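**Pantry and leftovers check, Penrose shared kitchen -- September**

Checked by Yolandi Mkhize, with apologies for the rambling!

- [x] Fridge at the back holding steady, door seal wiped
- [x] Dry goods shelf cleared of anything past its date (2 bags of lentils, sorry whoever loved them)
- [ ] Food containers: lids matched, no cracks

I left that last box open, and I'd like us all to take a little time over it. Run a thumb along each rim and press the corners gently.

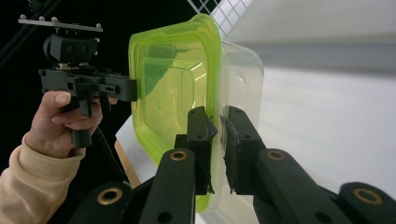
Any lid that won't sit flat goes in the drawer by the sink -- please don't put it back on the shelf with a rubber band around it, however tempting. I set aside 5 that way this month, and the rest are stacked and ready to use.

- [x] Labels and marker restocked
- [ ] Step stool: one foot still wobbly, new one on order from Drukness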